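Community > Wundport > Shared Kitchen > Minutes

Minutes of the Shukla Room users' meeting

Welcome and apologies. The chair thanked everyone for coming out and for moving the benches back beforehand, and passed on good wishes from the Girnitz baking group, who had a clash and hope to join us in July. The minutes of the last meeting were read, one spelling was put right, and they were agreed.

Walls and general state of the room. There was a long and friendly talk on whether the room wants brightening up. Some members feel the pale walls are a little bare and would love a shelf or a few framed recipes, while others like them plain and find the light very restful on the eyes. It was noted that anything hung up would have to be wiped down after every steaming session, and enthusiasm cooled a bit after that. Agreed to leave the walls as they are for now and to look again once the Julis quote for painting comes in. The last quote was 1,000 and everyone thought that was steep.
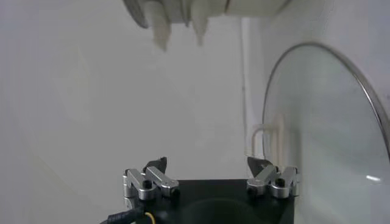

Wundport, 3rd June

Steamed bun morning. The meeting then turned to the bun morning, which had its own slot on the agenda this time and deserved it. Plain buns will stay on the menu, and the request for a sweet filling was warmly received but put off until we know who can eat what. A member asked whether we might buy a second steamer. The feeling was that the stainless steel one with the perforated basket does very nicely for a small batch, and that the money would be better spent on flour and a decent pair of oven gloves. A limit of 200 was set for both together.

There was also a kind word for the glass lid. It can be stood up behind the pot while the buns are being seen to, and members are asked please to keep it well back on the table – glass lids in that size are a nuisance to replace. Serving will be from the big round white plate, set out to the right of the steamer so that the buns haven't far to travel.

Crumbs came up, as they do. The table is white and shows everything, and it was agreed that whoever puts the plate away also gives the tabletop a wipe, going behind the plate as well as in front of it.

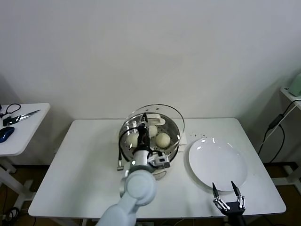

Money and bookings

The flour tin stands at 30 after the last shop. Bookings for July are open, and groups may take up to 2 mornings each until everybody has had a turn. Girnitz have asked for first pick and this was happily given. Meeting closed with tea.

4 shares | 2 comments

We use cookies to keep this site working. Accept | Settings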